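Equipment budget, take two

September 6, 2023

Quick one tonight, typing this between prints. The equipment request for the next round is due Friday and I have a spreadsheet with too many tabs.

Background for anyone new. We do small assembly work with robot arms, mostly putting computer parts into holders and taking them out again. Memory sticks, processors, that kind of thing. Sounds easy. Isn't. The first budget I wrote for this, back in July, was basically: arm, gripper, table, done. Wrong in pretty much every row.

So what I missed.

Fingers. The stock ones that come with a gripper are fine for boxes and blocks, useless in a narrow slot. We print our own now and they wear out. I had zero dollars down for fingers. Now there's a line for filament and a line for a second printer, a Bandik, because when the one printer is busy with a long job everything else waits on it. Might get cut. I'll argue for it.

Fixtures. Same story. Every part wants its own pocket, and every pocket gets redrawn 3 times before it's right. A tenth of a millimeter too tight and the part jams, too loose and it sits crooked. Nobody sells these, you make them. I counted hours for the drawing this time, not just plastic. The hours are the bigger number by a lot.

Framing. Aluminum extrusion is cheap per foot and then you buy the brackets. And the T-nuts. And the end caps if you're fussy (I am). My rule now is take the price of the bars and add the same again for hardware. Came out close on the last two builds.
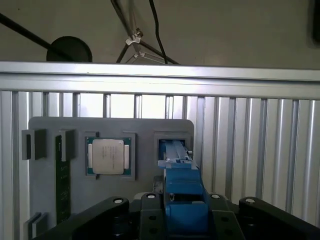 Spare parts to practice on. This one hurt. I had planned on one set of memory and one processor per station, like they'd last forever. They get scraped, they get dropped, contacts get ugly. Used ones are fine for this, nobody needs them to boot. I put in 30 used memory modules and 15 used processors, bought as mixed lots, and if the lot has three different heights in it well then that's another fixture to draw. Ask the seller first. I didnt.

Now the big item, the second arm. Two quotes so far. Orska is cheaper up front but the controller is extra, the cable set is extra, and the wrist camera mount is "on request", which I take to mean expensive. Gindosero costs more and has nearly everything in the one price, plus training I don't think we need. Lead time is 14 weeks from Orska. Gindosero wouldn't put a number in writing. I've been burned by that before so it counts against them, even if their sales person was nice on the phone.

Leaning Orska. Not decided. If the controller turns out to be the same one we already have then it's easy, we have spares. I've asked twice.

Leasing came up too. I ran it for one year and for three. One year it looks good, three years you've paid for the arm and dont own it. If your project is short, maybe. Ours keeps getting extended so no.

Lighting, small but put it in. Shiny metal parts and a wrist camera are a bad mix and we spent more time moving lamps than I want to admit. Stands, clamps, a couple of decent diffusers. Cheap. Just has to be on the list or you end up paying for it yourself, like I did, and then filling out the reimbursement form for a clamp.

Also freight. Also the pallet jack, which facilities says we can borrow – we'll see. Also a bigger bench, since the Puma bench we have now wobbles when the arm stops hard and I'm tired of shimming it with cardboard.

Contingency: they let me put in 15 percent. I asked for more and got told no, fair enough. Last time it was all gone before the arm was even bolted down.

Things I'm taking out if they make me cut, in order: the training, the second printer, the bench. Fingers and fixtures stay. I'd sooner run one arm with plenty of spares than two that sit there waiting for a part.

Printer just beeped. Will post the real spreadsheet once it's approved, minus the quotes, those say confidential at the bottom. If anyone has used the Orska controller with somebody else's gripper leave a comment, I'd like to hear how the wiring went befor Friday.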